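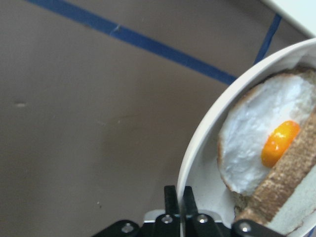

Leave the scuffed tape where it is

Opinion

Every few weeks a visitor to our lab asks why we don't tidy up the table before we record. Blue tape runs across it, with a scuff in one strip, and there are pale specks on the brown top. A plate of egg and toast near the gripper looks like somebody's breakfast. Surely, they say, a learning system would do better with a clean start.

I used to agree. I have run recording sessions for Diturer for two years, and for the first of them I wiped the surface between takes and put the plate back on the same mark each time. The numbers looked very good. Then we moved the arm to a second table and they looked very bad.

My view now is that most groups spend their effort in the wrong place. They count episodes. A funding report will say that so many thousand were gathered, and the reader is meant to be impressed. Give me 200 recordings in which the plate sits somewhere different each time, and I will take them over ten times as many made with the plate on its mark.

The wrist camera makes this more pressing. It sees very little at once. When the fingers are beside the rim of a plate, half the dish may be out of view, and the system has to act on a curve of white and a bit of egg. If every example shows that curve in the same spot, the spot is what gets learned. We found this out on the project we call Grultero, where the arm would close its fingers on bare table with great confidence after the plate had been moved by the width of a hand.

Waraporn Yensuk, who trains our operators, disagrees with me on part of this. She thinks variety without a plan is just mess, and that new operators need the tape so that they know where the working area ends. She is right about the tape. I would keep it, and I would keep it after it gets scratched too. What I object to is using it to pin every object to one place.

There is also the matter of failed takes. Our old rule was to delete them. An operator who came in too low and had to back off would throw away the whole recording and start again, and after a long afternoon we had a neat folder of people doing everything right first time. The arm never saw a mistake being put right. Now we keep any take where the operator recovers, and label it as such. Labelling adds work, some 5 minutes an hour, and I have had complaints about it.

The complaints deserve a fair hearing. Operators are tired by mid-afternoon. Moving everything between takes is dull, and it makes the daily count go down, which matters if the daily count is how you are judged. Tímea Vida put it to me bluntly on a Monday morning: if I wanted varied work I should stop putting the totals on the wall. I took the totals down that week. We now look at a sample of 7 recordings from each session and talk about how they differ.

I can't claim this settles anything. Food is a hard case, and a soft egg on toast may need a kind of care that no arrangement of plates will teach. It may also be that much larger collections make all of this fussing pointless. But few labs have the money for much larger collections, and those that don't should look hard at what they are recording before they record more of it. Move the plate, and leave the specks alone.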